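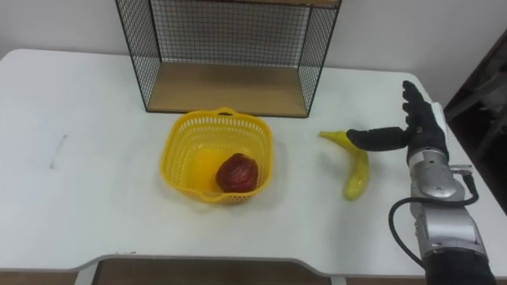 Posted by the course instructor, Home Organization Basics, Cliltalcombe Evening Classes
Handout updated 31/07/2022

Session 2: Fruit on the counter

Okay, so last time we cleared everything off the kitchen counter and wiped it down, and I know a few of you went home and did the whole kitchen (I saw the photos, they were great!). This week we start putting things back, and I always start with fruit. It's small, it's cheap, and it wanders all over the place if you let it.

First, the basket. I like plastic with holes in the sides, like the yellow one, for a couple of reasons. Air gets through, and you can rinse it in the sink when something goes mushy at the bottom. A solid bowl is prettier, I'll give you that, and if you already own one you love then please use it. I used a heavy Arnora salad bowl for years and only gave it up when I got tired of lifting it.

Size matters more than people expect. Buy a big basket and you'll fill a big basket, and then you're digging for the apple you bought ten days ago. Mine holds what we eat between shopping trips and I leave it at that.

Now, where do bananas go? We had quite the debate in the Breltberg group! My own habit is to keep bananas beside the basket until I know how ripe they are. They bruise if an apple rolls onto them, and ripe fruit packed close together speeds everything else along. If you want a hard avocado to soften, great, put it right next to the banana. Otherwise give them a little room.

Next, the shelf. An open wire-mesh one with a wooden bottom board can sit straight on the tabletop, no drilling, which the renters among you will like. I put the basket in front while I'm sorting and then decide what goes on the board. Keep the board dry. If a peach leaks, wipe it up that day, or you'll be scrubbing a sticky ring out of the wood (ask me how I know).

Color is worth a thought too. Pale fruit in a yellow basket is easy to miss, especially when a dark red apple is hogging all the attention. I reach in and turn everything over when I tidy up in the evening. It takes 2 minutes, and I do it while the kettle is on.

For next time

Pick one spot for fruit and stick with it all week. Take everything out once, check for soft patches, and put the ripest pieces at the front. Write down what you ended up throwing away, even if it's embarrassing, and bring the list with you.

If you missed the first session, the notes are in the Chege folder under July, along with the counter checklist. Session 3 is onions, potatoes and that drawer where the garlic goes to sprout. Bring a paper bag!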